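Ondine moves into its second term, and there's room for you

If you walked past the Matić Building on a weekday afternoon this spring and heard cheering over what sounded like a dropped spoon, that was us. The Vudness Robotics Club has been working on Ondine since the fall, and it has grown into the busiest project we've run. I've been asked to keep this update short. I'll try, but there's a lot to tell!

For new readers: Ondine is our attempt to teach a pair of robot arms to handle ordinary things from a bathroom shelf or a kitchen drawer. Students do each task themselves first, holding a gripper in each hand, and the recordings become the training examples. You don't need to know how to code to do that part. You need patience, a steady wrist and a willingness to pick up the same washcloth until you dream about it.

We set ourselves a goal of 400 clean recordings before the end of May. When I sat down to write this we had just passed it, and the group decided on the spot to go for 900 by the time school lets out. I was skeptical for maybe a minute. Then I saw the sign-up sheet, where every slot in the first week had a name in it, and some slots had two.

What "clean" means was the big argument of the winter. In the early weeks we kept almost everything. If somebody fumbled a toothbrush, chased it across the table and finally got it into the cup, it went in the folder. Selma Petek, who joined as a freshman and now runs the recording table, sat through all of those early sessions on playback one weekend and came back with a page and a half of notes. She had sorted the bad ones by type. There were the "hoverers," where the person hung over the object for ages before committing. There were the "rushers." And there was a whole group where the second hand did nothing at all, just floated off to one side like it was waiting for a bus.

We threw out 190 recordings on the strength of those notes. It hurt! Some of the people in the room had given up whole afternoons for them. But the next model we trained on the smaller set was so much calmer in its movements that the complaints stopped pretty quickly. It still missed the cup. It missed it smoothly, though, and it missed it in the same spot each time, and that gave us something we could fix.

Since then every recording gets watched by someone other than the person who made it. The reviewer checks three things: both hands have a job, the object ends up where the task card says, and nobody's sleeve gets into the shot. (Roll up your hoodies, please. I will keep writing this until it stops being necessary.)

The task cards are new too. Nine of them are finished, laminated and hanging on the hook by the door. The drawer cards are popular, probably because they have a satisfying end. The folding cards are hated, and I'd like to thank the two sophomores who volunteered to do them anyway and then got competitive about it. My own favorite is the handover, where one gripper picks something up and the other takes it away. It looks like nothing when you do it with your fingers. Try it with two sets of jaws and you suddenly have to think about which end you grabbed, how much of the object is sticking out, and whether you've left any room for the other hand to come in.

The regional meet in Ritov was our first chance to show any of this to people outside school. We didn't compete, since Ondine doesn't fit any of the categories, but the organizers let us have a demonstration table near the snack stand, and that turned out to be a terrific location. Kids waiting for pretzels would wander over and ask for a turn. We had a stack of plastic cups and a pair of spare grippers, and the line got long enough that we had to start limiting people to one tower each. A grandmother from one of the other teams built the tallest stack of the day and refused to tell us how she'd practiced.

A few of us also got a long talk with the students from a team that works on fruit sorting. They had the same trouble with hoverers! Their answer was to have people say out loud what they were going to do before starting, something like "left hand takes the handle, right hand steadies." We've borrowed it. It feels silly for the first few tries and then it helps a great deal, especially with newer members, who tend to freeze when the recording light comes on.

On the building side, the finger links are being reprinted. The last batch had holes that came out slightly tight, and pressing in the inserts was a test of character. The updated file is in the club folder with the word NEW in the name. Please use that one. If you find an older link in the parts bin with a hairline crack, put it in the red tub and not back in the bin. We'd also love a couple more people on the workbench team, which is currently three juniors and a seventh-grade brother who is better with a hex key than any of them.

The training side has been slower, and I want to be fair about that. Our machine in the back room takes most of a night for each run, and we've lost two runs to somebody turning off the power strip. There's now a sign on it. There's also now a cardboard box over it with another sign. The current model can do the washcloth card pretty reliably, the cup card on a good day, and the handover hardly ever. When it did manage one in April, the room went completely bananas, and then we couldn't get it to happen again for the rest of the session. We have the recording of that one saved in several places.

Coming up: recording sessions run after school from 3:30 until 5:30 through the end of term, in the same room as always. We need recorders, reviewers, and people who like sorting things into folders more than they'd admit to their friends. Bring small household objects you don't mind parting with for a few weeks. Odd shapes are very welcome – whisks, tongs, soap pumps, anything with a handle at one end and trouble at the other. Please, nothing glass, and no more slime. Families are invited to the open session in the last week, where you can try any card you like and the sophomores will teach you to fold.
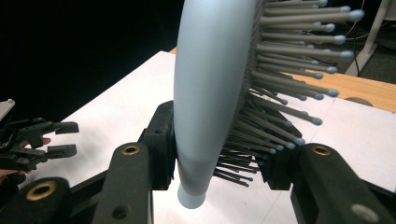
Handovers are what we'll be concentrating on for the rest of the term, and we want many more of them on awkward objects. A big light blue paddle brush is a great one to learn on: it has a smooth, curved back on one side and a whole thicket of ball-tipped pins on the other, so the jaws holding it have a different surface to deal with on each side. Gripped down near the handle end like this, it leaves plenty of brush free above the fingers, and the second gripper can come in from the side with its jaws open. Say your plan out loud, take your time and don't hover! If you'd like a turn, find Selma at the recording table or leave your name on the sheet by the task cards.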